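Tisell Side Table, Honey Finish: Seven Months in a Shared Workroom

Rating: 4 out of 5

The Tisell is a plain rectangular table sold flat-packed by Pronard in three finishes. I bought the honey version in the larger of two sizes. It has had daily use since then, mostly as a drop-off surface for bags, mail and parts, and on Friday afternoons as a place to put the coffee. The notes cover assembly, the top, stability, and two accessories that were ordered with it.

Assembly

The box contains the top, four legs, two long rails, two short rails and a bag of hardware. The bolts are all one length, so there is no way to mix them up. An Allen key is supplied. It works, but it is short, and the inner bolts on the short rails give you a quarter turn at a time. With a long-arm key the whole job took me 49 minutes, including unpacking and flattening the carton.

The printed instructions have 7 steps. Step 4 shows the short rail upside down. The pilot holes only line up one way, so the error costs a minute and nothing more. Leave every bolt a half turn loose until the table is standing on a level floor, then tighten in a diagonal order. I tightened mine as I went and had to back four of them off again.

The top

The finish is a warm honey color with visible grain. Against a gray-brown laminate floor it reads a little more orange than the product page suggests. Under daylight the difference is small. Under our ceiling lights it is obvious, and anyone trying to match existing furniture should ask Pronard for a sample chip.

The coating is satin. It doesn't pick up fingerprints, and a damp cloth takes off coffee if you get to it the same morning. One ring from a mug left over a weekend in February is still faintly there at a low angle. Dragging a canvas bag across it has left no marks. Dragging a metal buckle has left one, 7 mm long, through the finish. The edges are eased slightly, enough that leaning a forearm on them is comfortable.

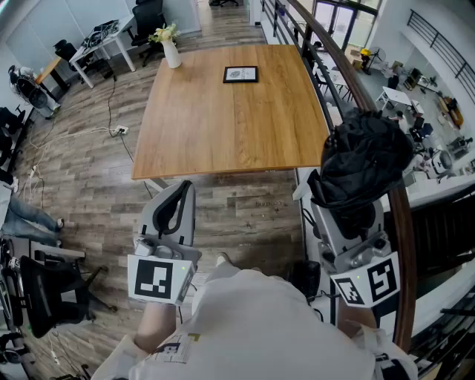 The Tisell top in honey, with the small black frame and the vase of artificial flowers.

Stability

Side-to-side movement is low. End-to-end movement is higher, and it gets worse as the bolts settle. I retightened at two weeks and again at two months, and it has held since. There are no adjustable feet. On a floor with any dip you will need felt pads of different thicknesses, and Pronard doesn't include any.

I have no means of testing the stated load limit. Two full archive boxes stacked at the center produced no sag that I could find with a straightedge. Leaning on one end with body weight makes the joint creak -- not alarmingly, but you hear it across the room.

Cable management

There is none. No grommet, no clip channel, no tray. If you plan to run anything electrical on this table, the cord drops off the edge and goes to the floor. Our outlet strip sits on the floor to one side, and the leads run from there toward the wall. For a table that holds a frame and the occasional bag this doesn't matter. For use as a desk I would count it as a real omission at this price, and the competing Kobzar table has a rear slot as standard.

Accessories

The Traden frame is small and black, with a plain front that doesn't reflect much. I use it for a white card with our emblem. The rear strut holds it at a fairly steep angle, so the card is easy to read from a chair and harder to read standing up. The backing tabs are soft metal and will not survive many card changes. I have changed the card twice and one tab is already loose.

The artificial flowers are pale yellow and white with green leaves, and came as a bundle of loose stems. From across the room they are fine. Up close the leaves have a seam. They collect dust faster than I expected and need a rinse every couple of months. The white vase is light when empty, so I put a handful of gravel in the bottom before adding the stems.

Compared with the Kobzar

I had the Kobzar for a year before this one. Its top was harder and would not have kept the mug ring. Its legs were bolted straight to the top with no rails, and it wobbled from the first day. The Tisell is the better-built table underneath and the weaker one on the surface. Replacement hardware is also easier to get: Pronard lists the bolt set under part number 1887 and mine arrived in a padded envelope within the week.

Pros: simple hardware, good side-to-side stiffness, comfortable edges, easy to wipe down.

Cons: finish marks under hot mugs and metal, no leveling feet, no cable routing, bolts need retightening.

One star off for the feet. Use coasters.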